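I'd been meaning to sit down with Erlinda Malabanan since July, when someone told me she was still running the Susuron tea mornings she started back in 2000. She's lovely company, very quick, and she had me laughing before I'd got my coat off!

"It was 2 of us and a kettle," she said. "Me and Remedios Samonte. We wanted somewhere people could come and talk Tagalog and not feel silly about the bits they'd forgotten."

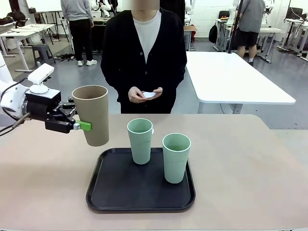
They get 30 on a good morning now, and a fair few are grandchildren (who mostly want the cake, she admits). I asked if the language side had suffered. She pulled a face. "The young ones understand everything. They just answer in English. I used to tell them off, and now I wait."
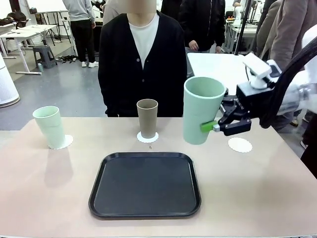
The waiting seems to work, at least sometimes. One lad of 22 said nothing for months, then told a long story about his gran's chickens, start to finish, and Erlinda had to go and stand in the corridor for a minute. I went a bit wobbly myself hearing it. 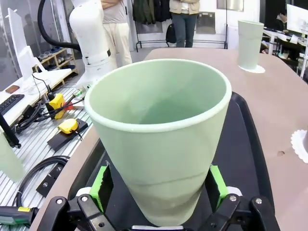

Nestor Villanueva thought she was being too modest, and that half the families would have lost touch with each other years ago without those mornings. Erlinda waved that away and asked if I was staying for the singing. I can't sing a note, but I stayed.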